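Open day at Kistemness, simulator demo on the big screen - my notes and some questions

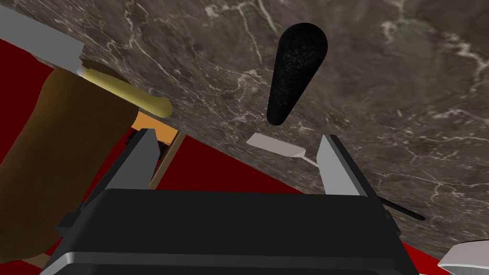
Re: Open day at Kistemness
Posted by stonecutter_mo, March 2019

I promised in the other thread that I would write something after the visit, so here are my notes. Please forgive my English, I write slowly and check the dictionary often.

The open day was in two parts. In the first hall there was the usual packing line behind glass. In the second room they showed the kitchen simulator, and this is the part I came for. The picture at the top is from there, the gripper view over the marble worktop, with the spatula and the big knife with the yellow handle. All of it is computer graphics. The arm is driven by a program they call Stisik, and the visitor can choose from a short list what it should try to pick up.

I stayed 2 hours and spoke with the woman at the desk for a long time. She told me that they run 400 attempts for each new object before they try it on the real arm. Entrance was free, but you must register in April if you want to come to the next one.

My question to the people here: is it worth to learn on a simulator at home, if I have no real arm? I have an old desktop and much patience.

Posted by pelican_drawer

Thanks for writing it up. I was there in the morning and I think we must have missed each other.

I was less impressed than you. The rendering is very nice, the veins in the stone and so on, but a thin flat tool lying on a hard worktop is one of the nastiest things to pick up, and I wanted to see that done by the real arm. In the hall it only moved boxes. When I asked, I was told "next time".

Posted by Basmont_fan

pelican_drawer, I think this is unfair. They wrote on the invitation that the kitchen part is simulation only. You can be disappointed, but they did not hide it.

For stonecutter_mo: yes, it is worth it. I learned everything on the Basmont trainer before I touched any hardware. You learn how to approach an object, how wide to open the fingers, when to go round and when to go over. These habits stay with you.

Posted by pelican_drawer

I did not say they hid it. I said I wanted to see the other thing.

And the habits are exactly my worry. In a simulator the friction is a number which somebody typed in. You close the fingers on a handle, it holds, you feel clever. Then on a real bench the same handle turns in the grip and you have to start again.

Posted by stonecutter_mo

I asked at the desk about the friction, because I remembered your old post. The answer was that they change it a little at every attempt, and also the weight and the light. So the program never meets the same spatula twice. I am not expert enough to judge if this is sufficient, but it sounded reasonable to me.

Posted by ninepinsimon

Is this the same room where they had the Simon arm last time? I mean the white one with the long elbow. I wanted to bring my daughter to see it.

Posted by stonecutter_mo

No, Simon was not there. There was a poster about it near the coats, but the arm itself is at another site now. For children the packing line was good, they could press a button and a box came out.

Posted by Basmont_fan

About the black thing above the spatula in the picture, is it a pestle? It looks like one to me. On the Basmont trainer we have a similar shape, thick at one end and narrow at the other, and it always rolls if you touch it too high. I would be curious what Stisik does with it.

Posted by stonecutter_mo

I also thought pestle. It was not what I chose from the list, so I can not tell you how it goes. I chose the spatula - maybe a mistake, as pelican_drawer says, because it lies so flat.

Posted by pelican_drawer

And? Did it get it?

Posted by stonecutter_mo

On the second attempt, by the handle. The first time it closed on nothing and went back up. People in the room laughed a little, but in a friendly way.

Posted by pelican_drawer

Fine, that is better than I expected. I still want to see it with real steel on real stone. If they do it next time I will buy you a coffee, the machine in the entrance takes only coins, so bring some.

Posted by ninepinsimon

Does anybody know if the car park is open for visitors? Last year we had to leave the car by the church and walk 16 minutes.

Posted by Basmont_fan

It is open, but use the gate on the river side. The front one is for deliveries.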